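Does a bigger room really make a bigger echo?

People say it all the time. Shout in a big room, they reckon, and your voice will come bouncing back. Sounds sensible. But is it true?

What an echo needs
Sound travels through air until it hits something. Hard things, like bare brick, send a lot of it back. Soft things, like curtains and cushions, soak plenty of it up. To hear a proper echo, you need a hard surface far enough away that the sound comes back late. For a clap, that means a wall more than 17 metres off. Any closer and your ears blend the two sounds together.

So is the hall at Irgate haunted?
Kids in Irgate say a voice answers you in the old hall. We have our doubts. The hall is 20 metres long and has bare walls. A ghost isn't needed to explain that one!

What about ceilings?
Some posters claim that a bumpy ceiling "kills all echoes". Be careful with the word "all". Ridges and beams can scatter sound in different directions, but scattered sound hasn't vanished. It's still in the room, just more mixed up.

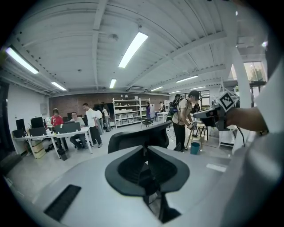 Test it yourself
Clap once in your bathroom, then once in your bedroom. Which one rings longer? Try each room 9 times before you believe your answer. One clap can fool you.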